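3.2 Collecting the demonstrations

All demonstrations were recorded by teleoperation at our Sodbridge site, on a cell built from aluminum extrusion with an arm at each side of the front rail. Five operators took turns. None had driven a pair of arms before, and we gave them one afternoon of practice, most of which went into learning that a left gripper does not care what the right one is planning.

We kept 300 episodes of the dish rack task. A further 131 were thrown out, either because a stream dropped or because the operator announced midway, in terms we have left out of the annotations, that the episode was over. Aborted attempts were cut for cause and not for clumsiness. A plate that takes three tries to grasp is a fine example of how to grasp a plate on the third try, and the policy of Section 4 needs to know about that.

The rack task calls for both grippers because the square plate is awkward to lift from one side. Operators were told to bring the grippers in from opposite edges and to close only when both were in place (Figure 3). They were given no further rules on speed or path. Kramer and Bhuiyan argued for a stricter script, on the grounds that mixed styles make for muddled training data. Maes argued that a script would produce five people imitating a robot for the benefit of a robot. We sided with Maes, and Section 5.3 records what that cost us.
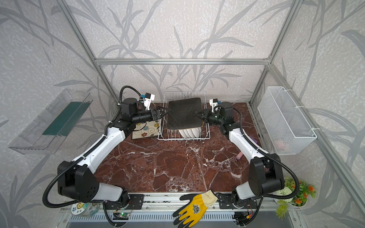 Figure 3. Dish rack task. Both grippers reach for the edges of the square black plate; white plates stand in the slots behind and below it.

Clutter was part of the design. Our earlier set, Stunik, was gathered on a bare white table, and policies trained on it did very well on bare white tables. For the present set we covered the walls in a leaf print, used a veined marble top, and left objects lying about that have no role in the task: a patterned tile, a work glove, a potted plant. Operators were asked to leave these alone. They mostly did — the glove went on the floor often enough to earn its own tag in the episode log.

Each arm carries a wrist camera, and a fixed camera covers the workspace. We label episodes by task and outcome only. Nistor went through 188 of the kept episodes a second time without seeing the first labels, and her disagreements were nearly all over whether a plate leaning in its slot counts as racked. We now say that it does, having looked into our own kitchens.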